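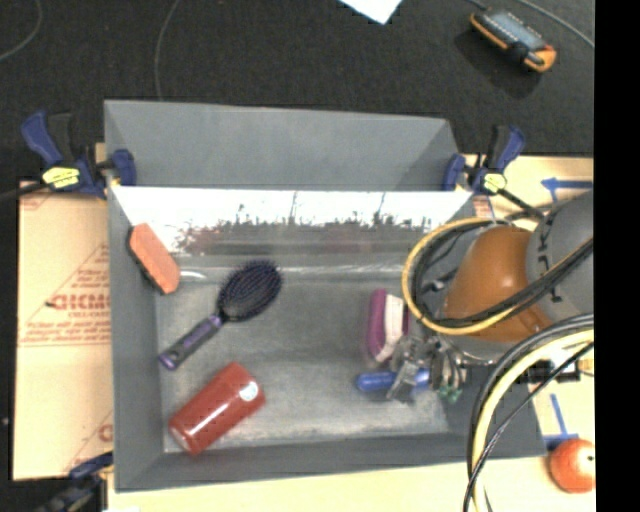 Most phones that charge slowly or drop the cable have lint packed into the charging port, and the cure takes a few minutes at a worktop. Switch the phone off and unplug it first. Work inside something with raised sides, so that a dropped SIM tray stays where it can be found. A grey bin with sloping walls and a flat metallic floor does the job, though a bare metal floor will mark a glass back, so put a folded cloth under the handset. Hairbrushes, such as the purple and black one, are too coarse for ports and grilles. Use a soft, dry toothbrush kept for the purpose.

Charging port

Hold the phone with the port facing down. Work a wooden cocktail stick along the long wall of the port, away from the contacts, and draw the lint outwards. Do not use a pin or a paper clip. On a USB-C port the contacts sit on a thin tongue in the middle, and sideways pressure can crack it. The plug should then seat fully, with no visible gap at the collar. If it still rocks, try a second cable before blaming the socket. Pradell cables have a slightly longer collar than most and may not seat at all with a thick case fitted.

Speaker and microphone grilles

Brush across the grille at a shallow angle with the phone tilted, so that loosened dust falls clear. Do not use canned air. It drives dust through the mesh and can lift the membrane behind it. Greasy deposits come off with poster putty, pressed on lightly and peeled away, 2 or 3 times with a fresh face each time.

Screen and case

Dampen a microfibre cloth with distilled water and wipe in one direction. Kitchen sprays strip the oil-repellent coating. Silicone cases can be washed in warm water with washing-up liquid, but must be fully dry before they go back on - allow around 30 minutes on a rack. Leather cases (the Hunlow folio is the common one) should only be wiped.

Before switching on

Check that the SIM tray sits flush and that its rubber seal, where there is one, has not folded over. A folded seal lets in damp. Start the phone, plug in the charger and confirm that the charging symbol appears with the cable turned both ways up. If it appears one way only, a contact is dirty or worn, and a repairer should look at it.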